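About Kustano

Kustano writes and maintains working rules for robotic handling. Our guidance is used by manufacturers, colleges and test houses, and every rule is tried in simulation before it is published. 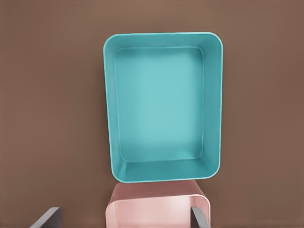
Department of Handling Standards

The department keeps 111 rules in force, covering trays, bins and other open containers. Each rule states how a container is to be approached, how far the gripper may open and when a task must be stopped. Drafts are reviewed at our Boseck and Gultach offices – both must agree before a rule is issued.

Members may request the current edition, or propose a change, through the Meng enquiry desk. Proposals are considered 4 times a year.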